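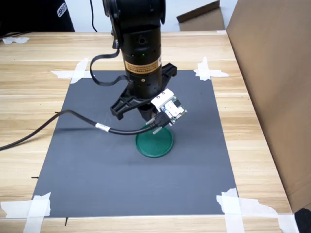 The Kelham arm over its mat, green dish below the gripper.

Several of you wrote in May asking whether the Kelham bench kit is worth the money, and I've been meaning to answer properly. Nadja Imhof has had one on loan for 60 days now, and she's grown awfully fond of it! Setup took her four hours – most of that spent on the cable to the sensor board – and she says the printed guide could be a good deal friendlier. De Haan is offering our readers three months of phone support with each kit, so do mention the newsletter when you call.

Contact us | © Demen Newsletter | Back to top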